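Project diary: Anora infusion line, regulatory and supply
Entry for September

The submission for the Anora peripheral infusion catheter was lodged with the regulator this month. The dossier ran to 1597 pages including the biocompatibility annexes, and the electronic copy was accepted on the second attempt. The first was returned by the portal for a file-naming error in the sterilisation module. The naming convention has been corrected in the document control system, and the template has been reissued to all sections.

The application fee was paid from the current year's allocation. It had been budgeted against next year, and Finance has asked that the transfer be recorded under the programme code and not under general regulatory expenses. This was done on the same afternoon.

Clinical Affairs reports that follow-up at the Costigan site is complete. The final patient visits were monitored in person, and source data verification closed with six queries outstanding, all of them relating to dates of dressing changes. The site has been asked to answer these before its study coordinator goes on leave. The Stevley site remains open. Enrolment there was slower than planned through the winter, and the ethics office has approved an extension to the recruitment period on the existing protocol. No change to the consent form was required.

The question of the indwell period came up again at the monthly review. The present labelling claim is limited to short-term use, and the marketing section would prefer a longer period at launch. The view of this office is unchanged: the claim should match the evidence in the dossier, and a supplementary application can be made when the Stevley data are available. The minutes record the difference of opinion. It will go to the executive group with both positions set out in full.

Packaging validation continued in the second week. Transit testing of the shelf carton was satisfactory. The peel strength results for the inner pouch were within specification but sat closer to the lower limit than in the earlier run, and the sealing temperature log has been requested from Stosero, which supplies the pouches and carries out the sealing under contract. Their quality manager has undertaken to provide the log together with the maintenance record for the sealing bar. Until both are received, the pouches from this run are on hold. 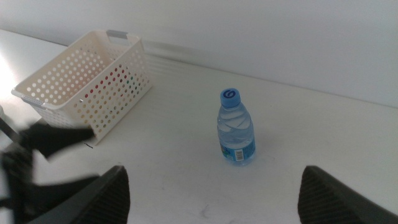 Perforated storage basket, off-white plastic.

The move of the sample store to the ground floor has taken more time than was allowed for it. Shelving was installed at the beginning of the month, but the temperature mapping could not start until the electrical work was signed off, and the electrician was twice delayed at another job. Mapping is now under way. Retained samples will stay in the old room until the report is approved, and access to that room continues to be by signed log.

A revised labelling scheme for the store was circulated for comment. Most sections replied. The principal objection was to the colour coding, which duplicates the colours already used for catheter gauge and could be misread by staff who work in both areas. The objection is a fair one. The scheme will be reissued with printed codes only, and the coloured labels already purchased will be returned if the supplier agrees.

Two matters arose from the internal audit. The first was a training record signed by the trainee and not by the trainer; it has been completed, with an explanatory note, and the remaining records for that section were checked and found to be in order. The second was the absence of a documented review of the complaints procedure following the last change to the reporting rules. The procedure itself was current – the review had been carried out by email – but there was no entry in the register. A late entry has been made and marked as such. Neither finding affects the submission.

Stosero has given notice of a price increase on pouches from the new year. The existing agreement provides for an increase only on renewal, and a letter to that effect has been sent. The minimum order of 600 cartons was also raised in the same notice, and this office has asked that it remain as it is until volumes for the launch are settled. A meeting is proposed at their premises. The agenda should include the sealing log if it has not arrived by then.

The draft instructions for use were read by a group of ward nurses at Costigan. Their comments ran to several sheets and were very useful. They found the section on flushing too long and the diagram of the securing wings too small, and they asked that the warning about power injection be placed before the insertion steps. The technical writer has accepted all three points. A fresh draft will go to translation for the French text once the regulator's preliminary screening is finished, in order to avoid paying for the work twice.

The regulator's screening can take up to 20 working days. Questions at this stage are usually administrative, and a duty roster has been arranged so that any request is acknowledged on the day it is received. The roster is posted outside the document control office.

Carried forward: Stosero sealing log and maintenance record; temperature mapping report; Costigan queries; reissue of the store labelling scheme; paper to the executive group on the indwell claim.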